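Foam mats over a hard floor, yes or no?

Comevthorpe Home Forum > Floors and Workspaces

spachtel70
Posted May 28, 2021

I'm setting up the back room as a work area and the floor is killing everything I drop on it (and my knees, but mostly the stuff). I'm thinking of those interlocking foam tiles. My sister-in-law says they slide, stain and curl up at the corners. The room is 200 square feet and I would only cover the part where I work. Budget is $70. Does anyone here live with these long term?

mcervantes
I've had them since April and I'm not going back. Mine are blue, two tiles wide where I need them, and I left the notched edges on.
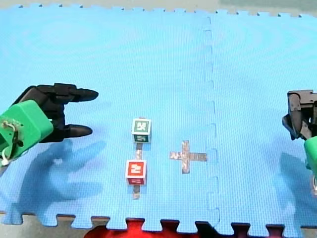
Foam tiles do move a little when you first put them down, I'll give your sister-in-law that. Press the tabs together all the way along, then walk on the seam a few times. The zigzag between my two is locked together from top to bottom and I never think about it. I skipped the straight border strips too, so the outside edges are all notches, and I don't mind how that looks. If it bugs you, budget for the strips – they are usually sold separately, which is annoying.

Thaddeus_A
Going to disagree here. I had 20 of these in my basement and pulled every one of them up. Crumbs in the seams, grit in the texture, and anything heavy leaves a dent that never comes back out. A low-pile rug with a decent pad does the same job and you can vacuum it in one pass.

mcervantes
A rug, for small parts?? I would lose every screw I own in it! Mine wipes down with a damp cloth and dish soap, done. But ok, I don't keep anything heavy on it, so maybe that's the difference.

spachtel70
Good point on the screws. What about the rest of the room, Montserrat? Do you store things right there or haul it all out every time?

mcervantes
Right there, as much as I can.
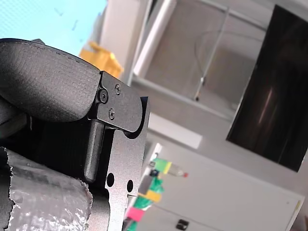

Storage was the thing I got wrong at first, I had open shelves and spent my life dusting. Closed cabinets fixed most of it. One of mine has glass and one is white, and between them and a room that's nice and bright I can usually find what I'm after. Get the cabinets in before you lay the tiles, by the way. Foam under a cabinet foot is asking for a wobble.

sabina.saha
Seconding cabinets first. Also check the thickness before you order! I got a thin set from Brudstead and could feel the floor right through it. Returned it and paid more for the thick ones, no regrets.

Thaddeus_A
Thick ones dent too. Just saying.

sabina.saha
Everything dents, Thaddeus.

mcervantes
Ha. One more thing on color, spachtel, because I went back and forth on it for ages. Dark hides dirt but it hides little black screws too. White is easy for spotting parts

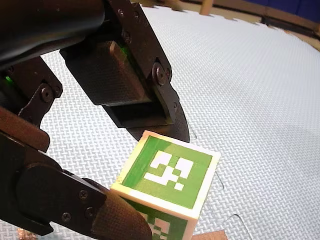 and shows every smudge, so pick which one you'd rather complain about. I'd still take a texture over smooth either way, things don't skate off as easily.

spachtel70
Ok, I'm sold on the foam, sorry Thaddeus. Going with the thick ones in blue and measuring for cabinets tonight. Do you cut the tiles with scissors or a knife?

sabina.saha
Utility knife, new blade, and a metal ruler. Two light passes. Put some cardboard under it.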